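Robots learn the living room first at Vonside

Wednesday, June 29, 2022

I dropped in on the Vonside office last week, half expecting machines rolling up and down a hallway. What I got was a bunch of people with coffee, staring at a living room on a screen! Vonside sets up home-help robots for Rimano, the furniture rental people, and since April nearly all the practice has moved into simulation.

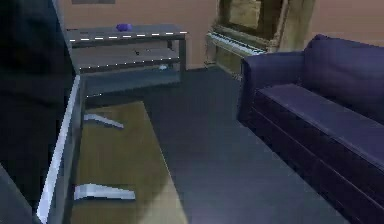

Shufen Dong used to spend her shifts moving couches in the test apartment and putting everything back again. Now she builds the rooms on her computer and reviews the runs. Her team got through 472 of them in the week before I came by – the old way, she says, 254 was a great month.

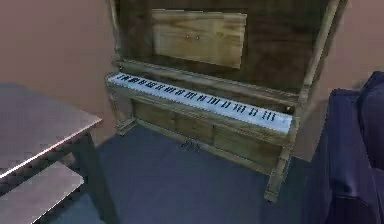

The simulated living room, with the old upright piano in the corner.

I asked if she missed the real apartment. "My back doesn't," she told me, but she does miss being on her feet, and she's asked for two days a week over at the Gondley workshop, where the real arms are.

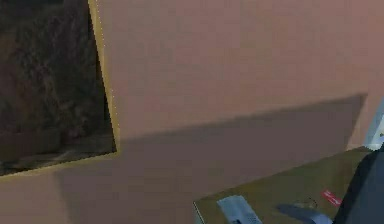 Marius Bratu came over from the night crew, and his change is bigger. No more night shift, for one thing (his kids are thrilled). He goes through the robot's-eye views and flags the spots where it got too close to something or lost track of what it was doing. It took him a while to get used to sitting that long, and he's still not sold on the chairs.
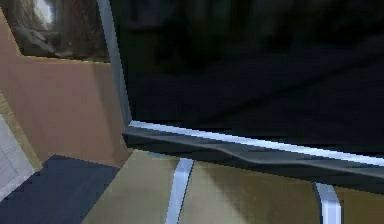
Not everybody is happy with the switch. Two of the old night crew went to other jobs at Rimano, and a few people I talked to want more training before the next round of rooms shows up. Vonside says classes start this summer – I'll go back and see how they're going.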